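# Kinderzimmer: der Klamottenhaufen auf dem Teppich

Ich räume das Kinderzimmer inzwischen immer gleich auf, und zwar vom Boden aus. Alles, was irgendwie Stoff ist, kommt erst mal auf den Teppich. Wirklich alles - auch das T-Shirt, das seit Januar hinter dem Regal klemmt!

Dann setze ich mich dazu und nehme Teil für Teil hoch. Einmal kräftig ausschütteln, kurz gucken, ob Flecken drauf sind, und ab auf einen von zwei Stapeln: Wäsche oder Schrank. Einen dritten Stapel "weiß ich noch nicht" hatte ich früher auch, der lag dann wochenlang da.

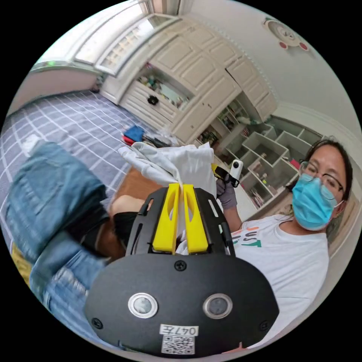
Beim Falten mache ich es mir leicht. Shirts mit der Vorderseite nach unten, beide Seiten zur Mitte, einmal halbieren, fertig. Tücher und alles Dünne rolle ich einfach zusammen (Chantelle faltet die auf Kante, dafür fehlt mir die Geduld). Hosen längs zusammenlegen und dann dritteln, so stehen sie im Fach von allein.

Danach kommen die Regale dran:

1. Bücher nach unten, die schweren zuerst.
2. Flaschen und Kleinkram nach oben.
3. Spielzeug in den Schrank, und zwar nur so viel, dass die Tür noch zugeht.

Beim letzten Mal habe ich für die ganze Runde 64 Minuten gebraucht, mit Kaffeepause. Den Teppich sauge ich erst ganz am Schluss, einmal längs und einmal quer.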